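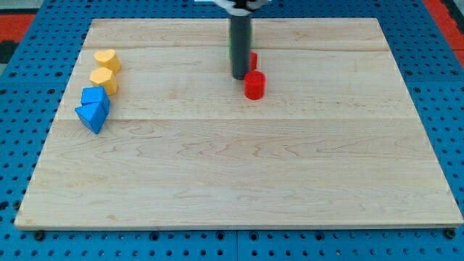

Speaker notes: Looking after wood indoors
Evening talk, Skaton reading room, 5/14/21

Before starting
Check the microphone reaches the back row. Handouts are on the side table, one between two if we run short. Talk is 20 minutes, then questions. Phones off, including mine.

Opening
Good evening. Tonight is about ordinary wooden things in the house: chopping boards, table tops, shelves, spoons, toys. I am leaving out floors and anything outdoors, which need a talk to themselves. I am also leaving out antiques. If you own something valuable, please take it to a restorer before you put anything on it.

I ran the workshop at Sudau for fifteen years and most of what came through the door was damaged by water, heat or the wrong polish. Very little of it was worn out.

Slide 2. Wood moves
Start with this, the rest depends on it. Wood takes in moisture from the air and gives it back. It swells across the grain and hardly at all along it. A wide board will be a little wider in a damp summer than in February with the heating on.

That movement is why drawers stick, why table tops split at the ends, and why a lid that fitted in the shop no longer fits at home. Glue joints between planks are usually stronger than the wood beside them, if they were made properly. When a joint opens, look first at where the piece has been standing.

Show the two offcuts here. Pass them round. One has been on my radiator, one in the shed. Ask people to feel the edges. Get them back before the end.

Slide 3. Where you put it
Keep it away from radiators, stoves and south-facing windows if you can. If you can't, turn it now and then so both sides get the same treatment. A board left flat on a wet worktop will cup, because only the underside is taking in water. Stand it on edge to dry, with air on both faces.

Sunlight changes the colour as well. Pale woods such as maple and ash go yellow. Cherry goes darker. Walnut goes lighter, which surprises people. If you keep a bowl in the same place on a table for a year you will have a ring where the bowl was. Most of these even out if you move the bowl and wait.

Slide 4. Washing
Warm water, a little washing-up liquid, a cloth. Wipe both sides, rinse, dry with a towel, then stand it up. Do not soak. Do not put it in the dishwasher. I know someone will say theirs has been through the dishwasher for years. (Let them say it, move on.)

For smells, onion and garlic mainly, rub with salt and half a lemon, leave it a few minutes, rinse. For raw meat I use a separate board and I suggest you do the same.

Tables: damp cloth, then a dry one. Spray polish with silicone in it gives a quick shine and makes later repairs difficult, as new finish will not stick over it. Read the tin.

Slide 5. Oil, wax, varnish
Three different things and people mix them up.

Oil soaks in. Good for boards, spoons, bowls. Use a food-safe one. Mineral oil never dries and has to be topped up. Raw linseed dries very slowly, so allow for that. Walnut oil is fine, but mention nut allergies.

Wax sits on the surface. Nice to touch, poor against water. A hot cup will mark it. Easy to redo.

Varnish makes a skin. Hard-wearing, best for a table that sees children and homework. Once it chips you cannot patch it neatly, and you end up sanding the whole top.

How to oil a board: clean it, let it dry overnight, put the oil on with a cloth, leave it 20 minutes, wipe off everything that has not gone in. Repeat the next day. The usual mistake is leaving too much on. It goes sticky and collects dust.

SAFETY, do not skip this. Cloths used with linseed or other drying oils can heat up and catch fire by themselves if left in a heap. Lay them flat outside to dry, or put them in a tin of water with a lid. Say it twice.

Slide 6. Small repairs
Dents: damp cloth over the dent, warm iron on the cloth for a few seconds, look, repeat. The fibres swell back. It works on bare or oiled wood and will spoil varnish. It does not work on a scratch, where the fibres are cut.

White rings: these are moisture in the finish. Leave for a few days first, many go by themselves. Then try a little wax on a soft cloth, along the grain.

Black rings: water has got through to the wood, often with iron in it. Harder. Usually means stripping the finish.

Rough surface: sand with the grain, start at 120 grit, finish at 240. Wipe with a damp cloth between grades to raise the grain, let it dry, sand again lightly.

If running late, cut the black rings.

Slide 7. The Dovhaniuk table
Before and after pictures of the long table from the Dovhaniuk bakery. Keep this to 5 minutes. Points to make: it had been scrubbed daily with hot water and never oiled; two joints had opened; we cut out the old glue, reglued and clamped, planed it flat and oiled it. The cost of materials was low, the hours were not. They now oil it monthly.

Closing
Keep it dry, keep it out of the heat, oil it when it looks thin. The handout has the oiling steps and the cloth warning on the back.

Next talk is on sharpening kitchen knives, at Evon hall. Bring a knife, wrapped, in a bag.

Questions likely to come up
Is bamboo the same? No, it is a grass, glued up in strips. Harder on knives. Same care.
Olive oil? It can go rancid. Use something else.
Woodworm? Small round holes with fresh dust under them. Old holes with no dust are usually finished.
What do I do with a board that has split? Reglue if it is clean, otherwise retire it from food.

Collect offcuts. Put the chairs back against the wall.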